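Our club at Trerkard has had the Skoseo practice set since July, and I've been meaning to write this up for ages. It's a box of play food, plates and task cards for student teams working on humanoid hands, and we love it!

The cards are the best part. There are 58 of them, starting with plain pick and place and working up to two-handed jobs that had our seniors arguing until the building closed. Nana Boateng, our captain, sorted them by difficulty on the first night and we've followed her order ever since – much better than the printed one.

I paid $115 out of club money, and the pieces have held up well. The round ones are the hardest to grip (expect to chase them under the furniture). Plates are nice and shallow, so a clumsy release still has a chance of landing.

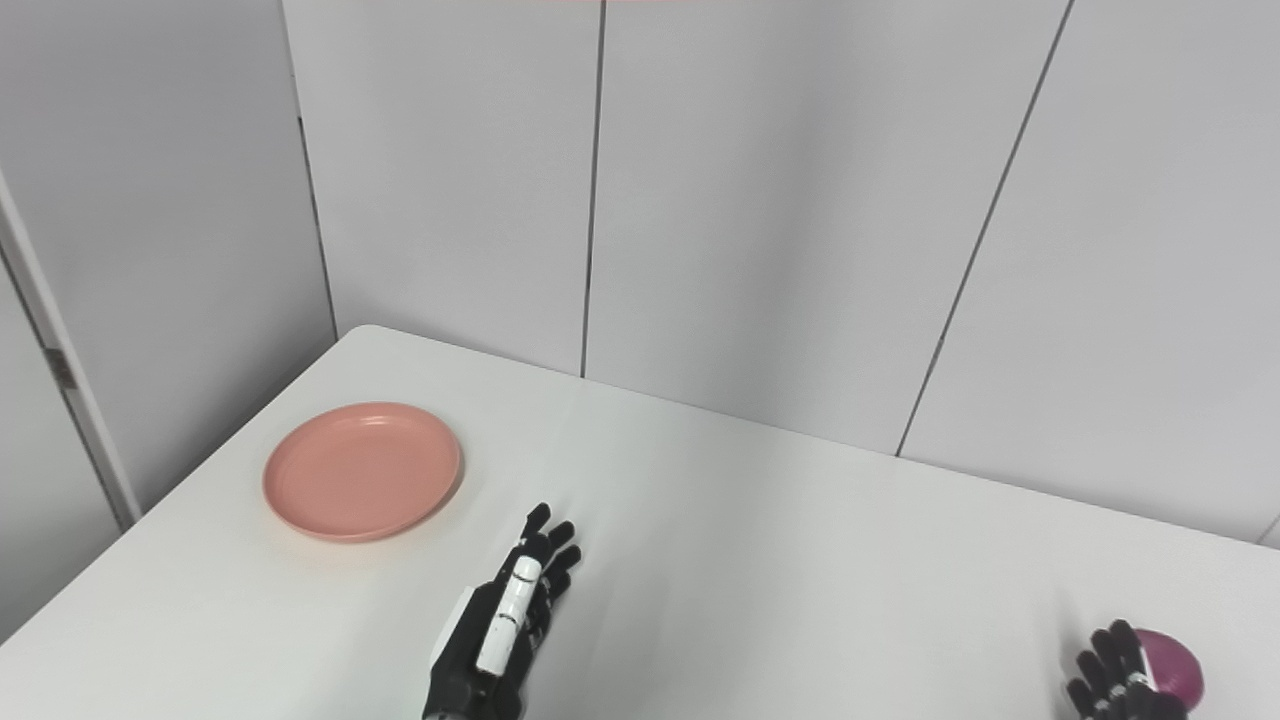 My one gripe is the score sheet, which gives you no credit for a clean grasp if the drop goes wrong. We made our own and used it to get ready for the Clorkside meet, where we finished with 2,768 points, our best yet. A second score pad would be welcome too. Still, five stars from us, and the freshmen are already asking for the Herath add-on pack.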